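Simulation working group: draft rule 24, grasp verification before insertion
Forum index > Standards and practice > Open consultations
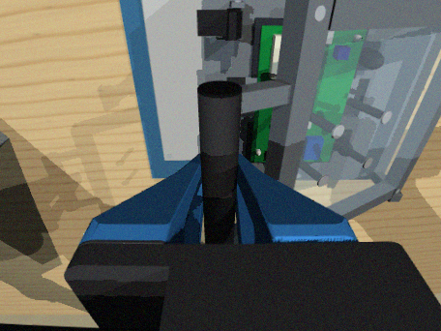
Posted by M_Prodstead_QA
Members are invited to comment on the draft text of rule 24, which will be put forward for adoption in February. The draft reads as follows: "No insertion trial shall be recorded as valid unless the grip on the part has been verified in simulation before the approach begins, and the result entered in the trial log." The rule would apply to all cells at the Bredness site, including those running the Montes task set.

Posted by wvandamme
I support the draft in principle. The wording "verified" is, however, too loose. A rod held upright between two fingers may look sound and still be gripped too near one end. I would ask that the rule state a permitted offset along the part, and that it be checked from the logged contact data as well as by eye.

Ward Van Damme
Bredness

Posted by tostus_integration
We cannot agree to a fixed offset. Our parts differ in length, and a limit that suits one would be meaningless for another. The offset should be set for each part and kept with the part file.

Posted by M_Prodstead_QA
Noted. Would members accept "within the limit given in the part file"?

Posted by wvandamme
Yes, provided that a part without a stated limit may not be used in a valid trial.

Posted by line4_reader
May I raise a separate point. We ran 900 trials last quarter and excluded 102 under the present guidance. Most of those were excluded over clearance to nearby fixtures, and the grip was in order. The draft says nothing on clearance. I should prefer to see both matters in one rule – otherwise operators will sign off the first and forget the second.

Posted by tostus_integration
Clearance is already covered by rule 20. Repeating it would give us two texts to keep in step.

Posted by line4_reader
Rule 20 was written for physical cells. It does not mention simulated ones, and our auditor has read it that way twice.

Posted by M_Prodstead_QA
That is a fair reading. I shall propose an amendment to rule 20 and leave rule 24 to deal with the grip alone. Revised wording for both will be posted in this thread.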